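22 December 2019

Adhesive shelf test, second round. Pronditz two-part against the Guko single-part, same primer on both. Coupons were cut in one go so the edge finish should match across the set, apart from 4 that had burrs and went in the scrap tin.

Mix for the Pronditz was by weight on the small scale. Pot life came out shorter than the sheet claims, about 27 minutes before it started to string. Room was warm. Log the temperature next time, the wall sensor has been reading high again and I don't trust it for this.

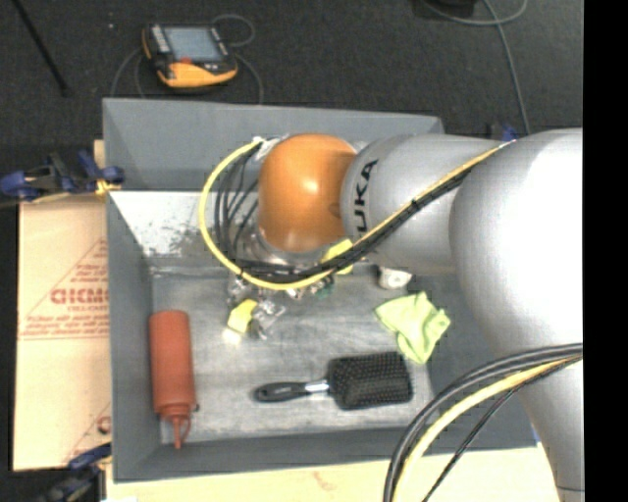 Guko coupons went under the clamps for 8 hours. Squeeze-out was uneven on the left-hand clamp, pad is worn. Swapped the pad with the one off the old Olier press and re-torqued. Have not redone the affected pieces; marked them L in pencil and will treat them as a separate group.

Peel results so far:

- Pronditz: cohesive failure, adhesive left on both faces
- Guko: mostly adhesive failure at the primer side
- Guko, group L: mixed, no pattern I can see

The primer is the suspect. The tin was opened in March and the lid doesn't seat. Ordered 2 small tins from Đỗ in place of one large.

To do:

- degrease the remaining coupons, gloves on from the start
- repeat Guko with fresh primer, same clamp time
- label the colour-coded trays properly, grey and green look alike under the bench lamp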